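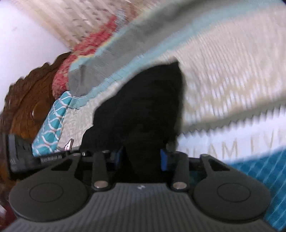 Black cloth held in a gripper, pale fabric behind.

Coaching Children's Sport, Unit 4: Running a junior wrestling session
Handout to go with the lecture. Bring it along to the practical as well.

Welcome back, everyone! This is my favourite unit of the course, because it's where all the theory about growing bodies and short attention spans finally meets a mat full of eight-year-olds. Please read the whole handout before the practical at Grovton, as we'll be starting straight into games and there won't be time to go over the basics.

What we covered last time

Children learn to wrestle by moving, and they learn very little by standing in a line. In the Cakstead club programme we looked at, the old session plan had each child active for a fairly small slice of the hour. The coaches kept the same hour and the same mats, cut the talking, and put the kids in pairs from the first minute. You'll remember how different those two plans looked side by side on the board.

The 40-minute session

For under-tens I recommend 40 minutes on the mat, and no longer. Older kids can manage an hour quite happily, but the little ones start to fade and that's when heads get bumped.

Start with a movement game. Tail tag is a beauty – everyone tucks a strip of cloth into the back of their shorts and tries to steal everyone else's. It teaches level changes, circling and hand fighting, and the kids have no idea they're practising any of it. Play it on knees for the second round.

Next comes the stance. Feet a bit wider than the shoulders, knees bent, hips under you, head up. Use a cue the children can picture. "Gorilla" works with nearly every group I've coached, and at Tilura they use "goalkeeper", so find the one that suits your lot.

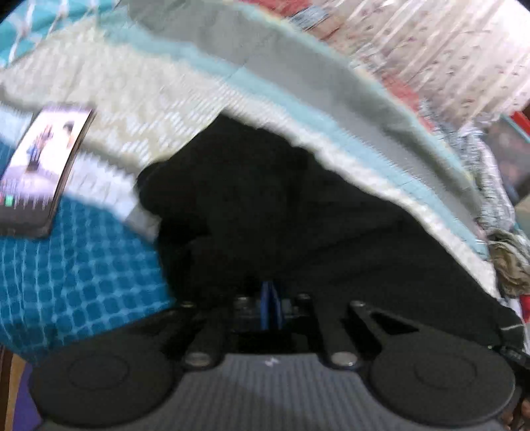

Then one skill, and only one. If you're teaching the turn from the referee's position, leave the double leg for another week. Show it twice without speaking, once from each side of the mat, then show it a third time with your cues. After that, let them have a go! You'll want to jump in and fix everything, but pick a single fault and let the others slide for now.

Finish with live play in short bouts. Thirty seconds is plenty. Change partners after every bout, and match on weight and confidence before you look at age.

Group sizes

With 32 children, split the mat into 4 zones and put a coach or a trained senior in each. Keep a clear strip between the zones and keep the bouts pointing towards the middle of each one. If you're short a coach, run fewer zones and rotate a group through the skipping ropes.

Safety and tapping

Teach the tap on day one, before any holds. Two taps on your partner, two taps on the mat, or just yell "stop" – all three mean let go straight away. Practise it as a game so that it's automatic. No neck holds at this age, no lifting above the hips, no jewellery, and fingernails get checked at the door.

A word on losing

Lærke Kárason's reading on the Mrema junior festival is well worth your time. Every child there wrestles the same number of bouts, and no placings are announced. I was a bit sceptical when I first read it, and I've since come around completely. Look closely at her section on what parents are asked to say in the car on the way home. It's wonderful stuff, and we'll use it in the discussion.

For the practical

Wear something you can roll around in. Meet in Room 814 to drop your bags, then head down to the mats together.

Write out your own 40-minute plan for a group of beginners, with one skill, two games and your chosen cue words. One page is enough. You'll swap plans with a partner and coach each other's, so write clearly!

Reading: Kárason, chapters 2 and 3. Chapter 5 is optional, but the part on grip games is terrific.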